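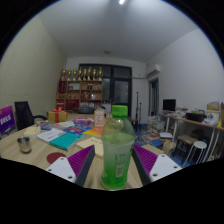
Grüner Deckel, bunte Bücher: unser langer Tisch

Wer unsere Galerie kennt, weiß, wie gern wir Tische zeigen. Nach Werkbänken und Küchenzeilen ist jetzt der große helle Holztisch im Besprechungsraum bei Gredura dran, und was da alles draufliegt! Bücher, Hefte, ein Geschenk mit roter Schleife, ein kleiner Edelstahlbecher – und mittendrin diese Flasche mit ihrem knallgrünen Schraubdeckel. Die Galerie umfasst inzwischen 138 Seiten, und ich freue mich bei jedem neuen Tisch wie beim ersten.

Flasche und Bücher
Das Grün leuchtet richtig, vor allem oben, wo das Getränk heller und durchscheinender wird. Dahinter geht es genauso farbig weiter: ein türkiser Einband halb über einem weißen Buch, weiter hinten Blau und Orange, dazu eine ganze Reihe in Rot, Blau und Weiß. Auch schön: das gelbe Geschenk mit dem roten Band und der violette Aufsteller mit der großen 2023. Solche Farben bekommt man mit Absicht kaum zusammen!

Blumen und Notizen
Mein Liebling ist das Töpfchen mit den blassrosa Blüten. Künstlich, ja, aber in dem cremefarbenen Keramiktopf macht es sich neben dem orangefarbenen Buch ganz wunderbar. Davor liegt ein Heft mit ein paar handgeschriebenen Zeilen, und so etwas mag ich auf Tischen fast noch lieber als Blumen.

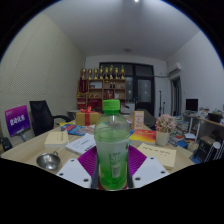
Handschrift hat einfach etwas Gemütliches, auch zwischen lauter gedruckten Umschlägen. Ich selbst schreibe meine Einkaufszettel immer noch von Hand und hebe die schönsten auf (47 sind es bisher, in einer alten Keksdose).

Wer mag, stöbert gleich weiter: In der Reihe »Mowat« gibt es Schreibtische und Leseecken, unter »Nillow« stehen die Küchen, und im Januar kommen die Fensterbänke dazu. Eigene Tischbilder nehmen wir jederzeit gern – je voller der Tisch, desto besser! Ein kurzer Satz dazu, was darauf liegt, reicht uns völlig.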